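Product Review: Praldale Danden HO-Scale Turntable Kit

The Danden is the second turntable kit from Praldale and the first to be supplied with a motor in the box. It replaces the hand-cranked Rees, which remained in the catalog for many years and is still found on a good number of club layouts. The review kit was purchased at the regular retail price and assembled by Arwel Ifans over several evenings in June.

The kit consists of a molded pit in 2 halves, a plate girder bridge, a ring rail, a control cabin and the drive unit. Parts are crisp, with little flash. The rivet detail on the bridge girders is fine enough to survive a coat of paint, although the handrails are thicker than they should be and many builders will wish to substitute wire. The instruction booklet runs to 13 steps. Step 9, covering the wiring of the split ring, is poorly illustrated and should be read twice before any soldering is attempted.

Joining the pit halves proved to be the most demanding part of the work. The locating tabs are a tight fit, and a small amount of filing was required before the seam would close. If the halves are forced together, the ring rail will sit high at the joint and the bridge will hesitate each time it passes. Praldale recommends liquid cement here. Our builder used a slower-setting type, which allowed time to check the pit with a straightedge.

The motor is quiet. At its lowest setting the bridge creeps in a convincing manner, and it stopped within tolerance at each track position through 200 test cycles. Indexing is handled by the Vodari controller, sold separately, which stores track positions and reverses polarity automatically. Without it, the operator must line up the rails by eye using the supplied push button. This is workable on a small engine terminal but becomes tiresome with more than a few stalls.

Longer locomotives are the chief limitation. A medium 4-6-2 fits with room to spare; an articulated type will not. The brass wipers should also be cleaned at regular intervals, and access to them requires lifting out the bridge.

Hywel Watkins, who installed a second kit on a permanent layout, reports no loss of alignment after 3000 rotations.

The Danden is recommended to modelers with some experience of kit building. Beginners may prefer to wait for the assembled version — Praldale has stated that one is planned.

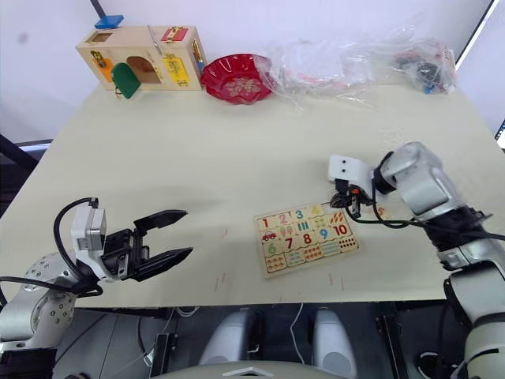
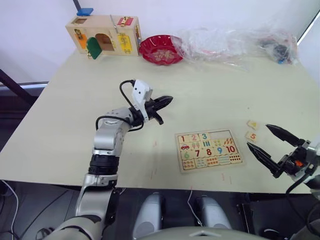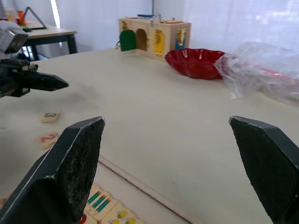
Three views of the tabletop. Review text: Arwel Ifans and Morfudd Voyle.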